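Home | Archive | Threads | Search

Re: snack swap, what to put on the table

Hello all. I also have the yellow bag with the chicken in the green and white checks. I want to tape it flat in my wrapper album, but the shine is difficult under a lamp. 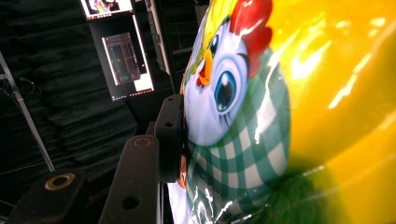

Ellatville, September

The blue characters I cannot read – if someone can, please write to me. My album has 86 wrappers now.

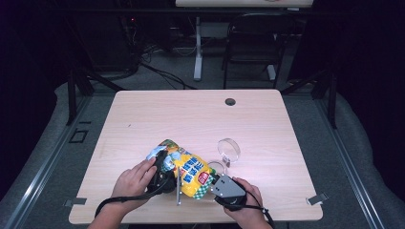

Gundberg list member wrote:
> Please keep the bags closed until the swap on Monday.
> Crumpled is fine, open is not.

I agree with this.

Last updated: Monday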